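Journal > House & Living > Soft Furnishings

March
by Bronisława Zalewska

I have been meaning to write about cushions for a long time now, and I know that's a funny thing to say, but those of you who have been reading along since the kitchen curtains will not be surprised. Cushions are where I always end up. You can paint a room and replace the lamps and fuss over the rug for a whole winter, and then one evening you walk in with your tea and the thing that bothers you is a pillow lying on the floor again.

We've had the cream sofa for two years. It came from Treta, in the shop on the corner by the old post office, and I sat on it for so long that afternoon that the young man went and had his lunch and came back. It has the tufted back with all the little buttons, and the headrests that you can raise, and wide padded arms that my sister insists on sitting on (they are holding up fine so far, I will admit). It cost 1,297 dollars on sale, and I still think it was a good price, although I did not say the number out loud at home until the delivery was safely over with.

What I didn't think about in the shop was how smooth it is. Our old sofa was a scratchy brown thing that gripped a cushion like a burr. On this one they slide. You lean forward to reach your cup, and whatever was behind your back starts traveling, very slowly, and by the end of the movie it's down on the floor with its face against the front of the seat. I pick them up in the morning, I pick them up after lunch, and I pick them up before bed. My mother used to say a tidy sofa made a tidy week, and I have given that saying a great deal of thought while bending over.

So, the blue. I wanted one strong color in that room because everything else had drifted toward oatmeal. The floor is gray and streaky, the sofa is cream, the walls are a white called Brernden that looked warmer on the card. I went back and forth between a mustard and a rust, and then I saw a square pillow in the window at Żak, a soft matte blue-green with a fabric that looks a bit like felt, and that was the end of the discussion. It changes all day long. In the morning I'd call it light blue, and by supper with the lamp on it has gone properly teal. I love that about it! I paid 22 dollars and carried it home under my arm without a bag.

The pale one is older. It came from Bevley when we still lived upstairs, and it has been washed so many times that it has lost any opinion about what white it is. I keep it next to the blue one so they can make each other look better. I did try three together for a while, and then four, and there was no room left for a person to sit down, so the extras went up to the guest bed.

A few small things I've learned, for anybody else with a slippery sofa. A cushion a little softer than you think you want will stay put longer, since it slumps into the seat and doesn't skate along on its corners. I also shake mine out every day, holding it by both sides and giving the middle a good squeeze, and then a pat on each corner to get the puff back in. Please don't karate chop the top. I know the magazines do it — I did it myself for years — but on a plain fabric it only leaves a dent that looks like somebody's been cross with it.

And clear the floor first! If you start arranging the seat while there is still one pillow down by your feet, you will step back to admire your work and step right on it. I've done it with a full cup in my hand.

I asked in the last post whether anyone had tried those rubbery grip mats underneath, and several of you wrote to say they work but that they creep out at the front and look like a bath mat. I think I'll live with the sliding. There's a friend down the road who swears by a folded blanket along the back, and I may try that when it gets cold again, if I can find one that isn't oatmeal.

Next time I'll get to the guest bed, and the lamp with the crooked shade that I promised to show you in the winter and never did.
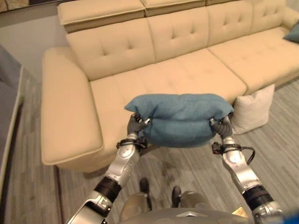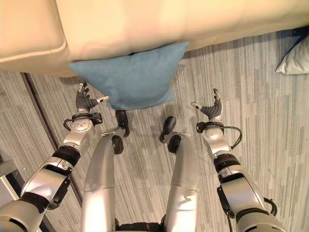
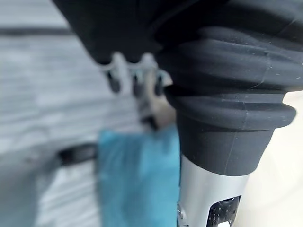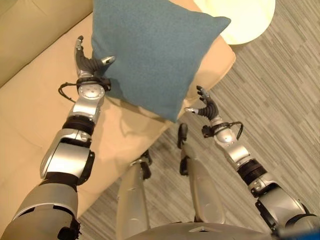

The blue pillow up off the floor, with the cream sofa seat under it.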